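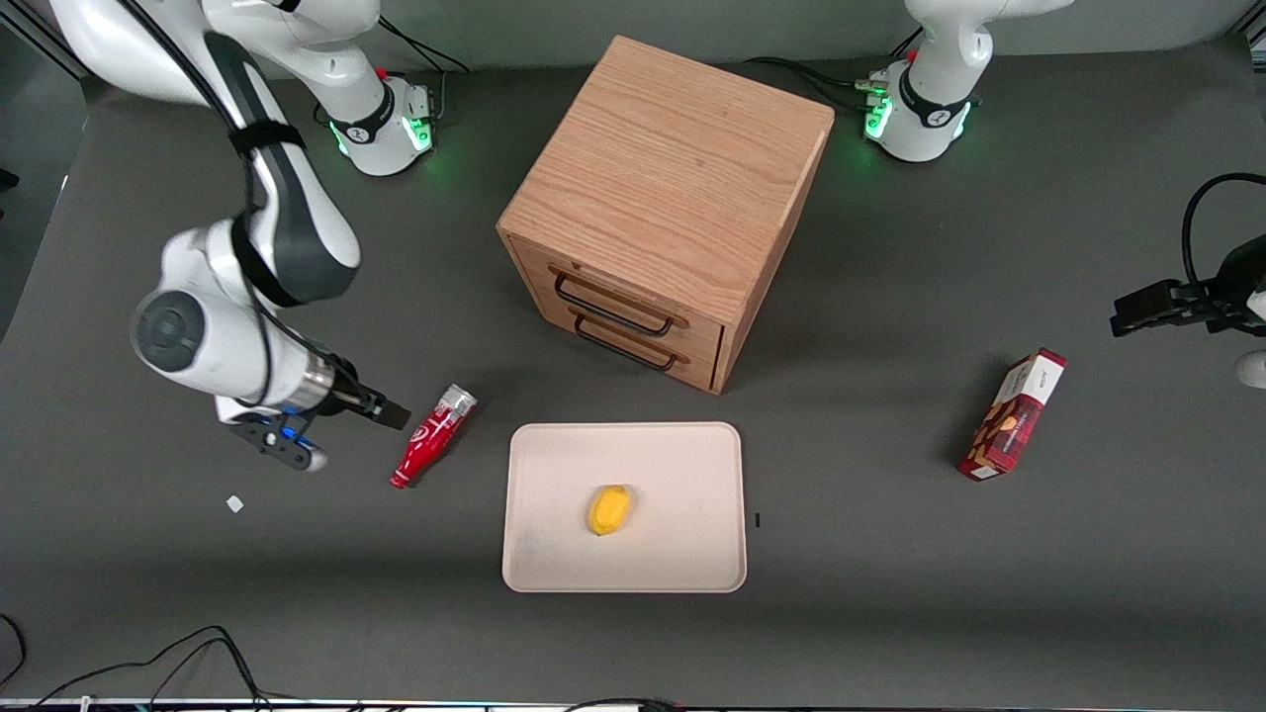
Which pressing of the second Bristex album should I look for if I only want one?

The 1978 Vomex one, with the plain label. It has the full version of the closing track, and the bass is much firmer than on the reissue.

On 8 Oct 2020 a list member wrote:

> I have the reissue and side two sounds thin to me, mainly the
> organ. The last song also fades out before the second guitar
> solo. Is that how it was recorded, or is my copy a bad one?
> The sleeve says 345 on the spine if that helps.

Your copy is fine. All the reissues with 345 on the spine have the early fade. They were cut from a tape made for the export market, and the last song was shortened so that an extra single could go on the end of the side. The single is Oteo, a decent tune, but it belongs with the first album and sounds odd after the slow songs.

The Vomex catalogue number ends in 233. Check the run-out as well as the label, as sleeves and records get swapped. I paid 13 pounds for mine in August, with a split along the top of the sleeve and light crackle on the first song.

The Šimko live LP has a longer take of the same closing song, if you can put up with the crowd noise. I prefer the studio one. The organ player is too far back on the live record and you lose most of the middle part.

I have 5 of their singles on tape and can copy the B-sides if anyone wants them. Write to me off list.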